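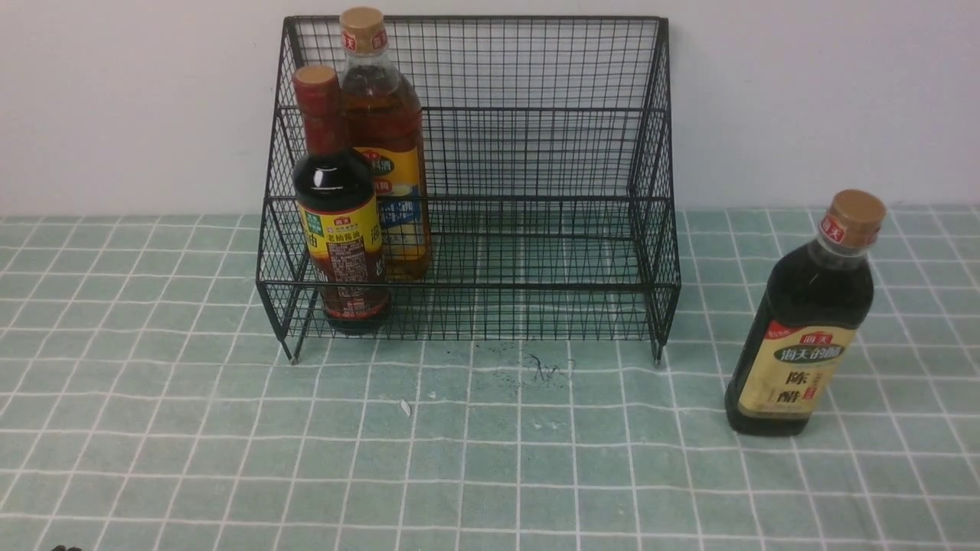

A wire rack with two condiment bottles.

Sauce swap returns in December

The Vuslow Supper Club will hold its second sauce and pickle swap at 6.30pm in the lower hall. Bring up to eight sealed jars or bottles, made at home or bought, and take the same number away. Please label anything homemade with the ingredients and the month it was made.

Last year 112 people came and 191 jars changed hands. Chutneys went first, so the doors will open to everyone at the same time this year.

Charoen Khunthong will show how to make a simple chilli vinegar. The recipe sheet will be on the table by the door.

Entry is free for members and £2 for guests. Tea will be served from 7pm. Jars left over at the end will go to the Prokari Street food bank. Parking is behind the hall, off Stindetti Lane.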